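Unit 4: Reading a customer survey without being fooled

Last time we looked at how a sample gets drawn. Now the harder part, which is what people do with the answers afterward. Keep the Retska restaurant report open while you read. Its headline says 69 percent of diners "prefer a traditional table setting." I don't believe it, and by the end you shouldn't either.

Start with the question wording. Diners were asked whether they "appreciate the care of a traditional setting." Who says no to care?
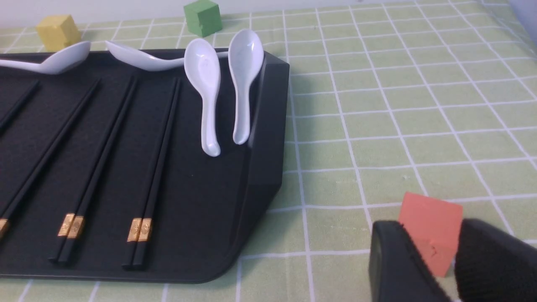 The second problem is who answered. Retska sent out 3,067 invitations and got 802 replies. The report calls this "a strong response." It is barely a quarter, and we know nothing at all about the rest. People who bother to answer a dining survey tend to love the place or hate it.

Things to check before you quote any survey:

1. Who paid for it. Stistden sells tableware and covered the cost. That alone proves nothing, but it should slow you down.

2. What "traditional" meant to the person answering. The report never defines it.

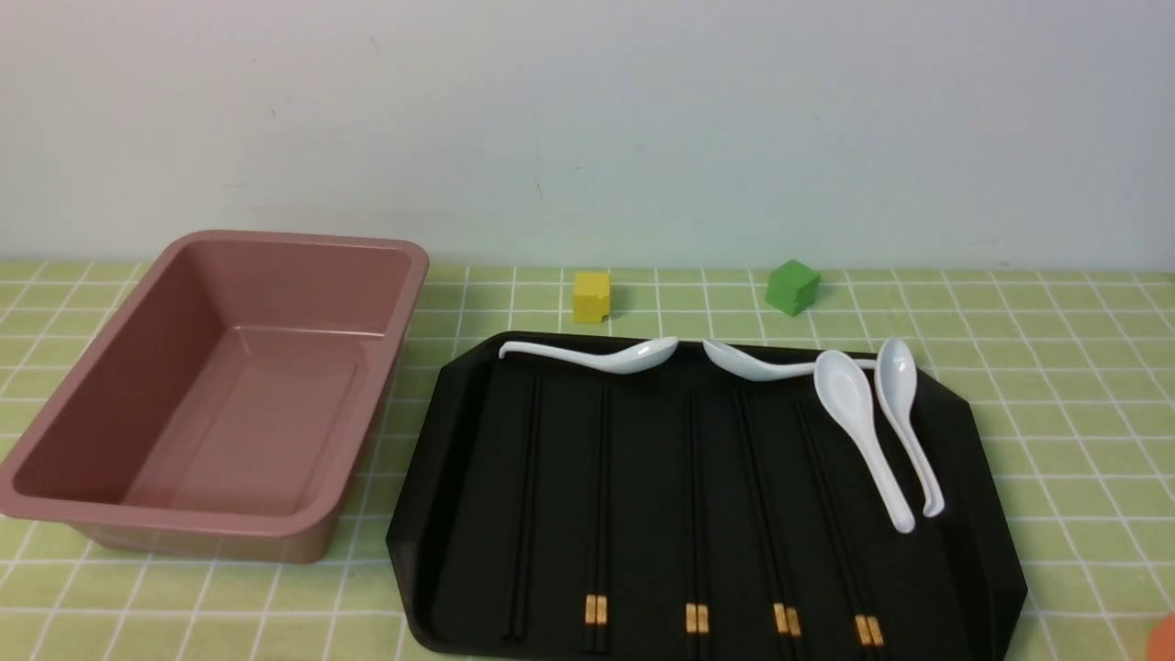
3. Whether the breakdowns hold up. The Montoya branch figures are split by age, and the sizes of the age groups are missing. Ask for them.

4. What got left out. Two questions in the appendix have no results anywhere in the main text.

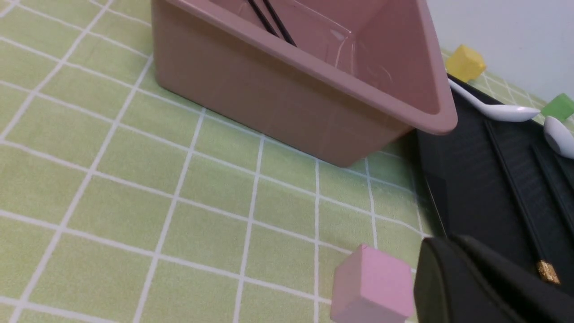 Kazue Wada objected in the December session that a flawed survey still beats a manager's hunch. Maybe. A hunch at least doesn't come with a decimal point, and people argue with it. I would want to see one case where the survey changed a decision that hadn't already been made.

Weighting won't rescue this either. Skument reweighted the replies by age and got nearly the same answer, then called it confirmed.
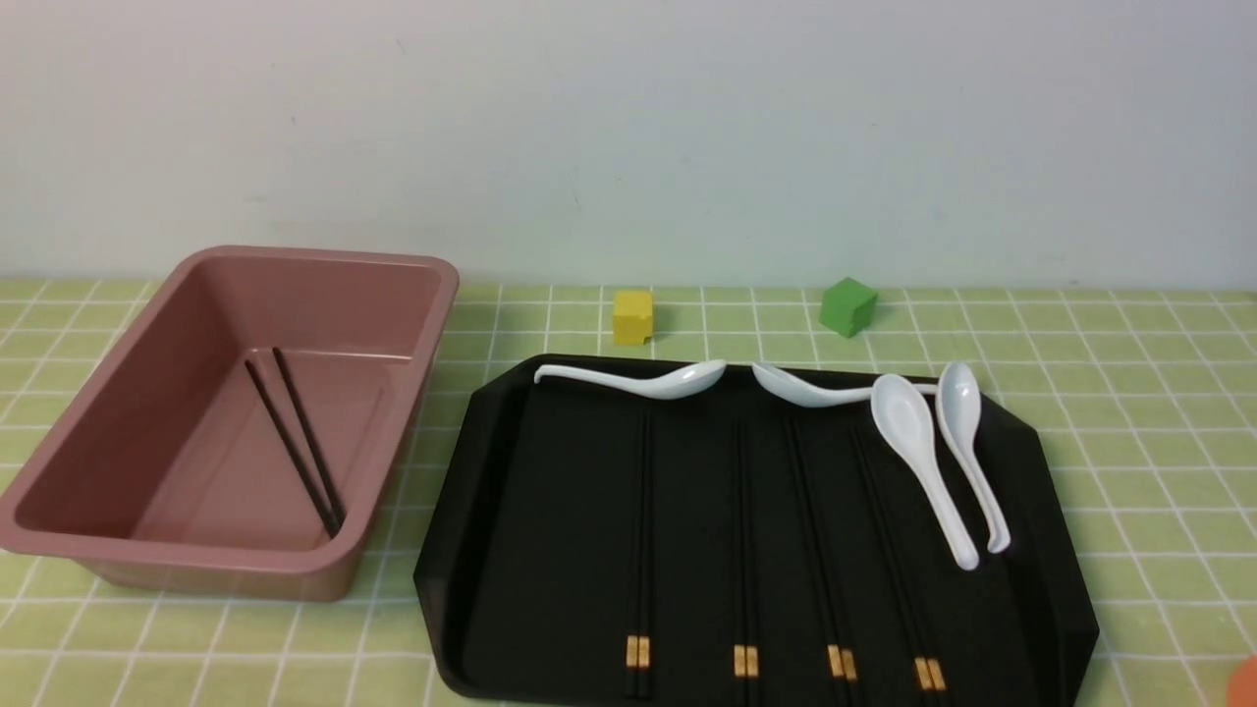

Reweighting fixes the age mix. It can't fix a leading question, and it can't bring back the people who threw the invitation away.

For next time: rewrite the headline in up to 500 words, using only claims the data can carry. Most of you will need far fewer.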